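July 13, 2023
Block stock and bins, Hindale bench

Restarted the block log after the gap since February. Old sheets are in the Landry binder, second tab. Manon Fortin has the key to the cabinet if the binder is not on the shelf.

Stock. Current set is two colors, dark green and reddish brown, same narrow rectangular shape. Working load stays at six per bin, three of each color. Spare blocks are in the Drumeo crate under the bench. Did not open the crate today.

Weights. Put one green block on the small scale, then one red. Difference is under what the scale resolves, so color can be treated as a label only. Scale was zeroed before each reading. Total entries in the layout log before this session: 1,303. Manon's merged file shows 2,284 because it includes the Prokora sheets, and those used a different row format. Do not add the two numbers together – the merged file already contains ours.

Bin. Gray sheet metal, sloping walls, flat floor. Floor scratches are pale and shallow, no burr under a fingernail. Wear on the back inner wall is heavier than on the other three: a broad brownish-gray band with chipped pale patches. Front, left and right walls still plain. Two small round holes in the floor, left open. Tried a block end over each, does not catch.

Wiped the floor with a dry rag. Most of the smudges stayed. Solvent is on the order list, not urgent.

Layouts. Loose layouts are logged by contact, color first, then neighbor. Anything touching along a full edge gets "side", anything touching at an end gets "end". Staggered pairs still count as side. We argued about this in February and the rule stands until someone rewrites the sheet header.

To do:
– retype the header so "end" and "side" are defined on the page
– measure the worn band top to bottom, left and right ends separately
– check the second bin for the same wear
– return the small scale to Manon

Last layout entered is an I in green and red, with two reds staggered below it.

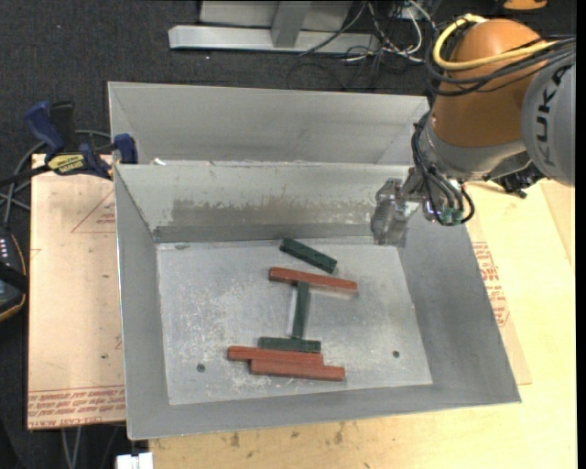 Six-block load, three green and three red. Worn band on back wall.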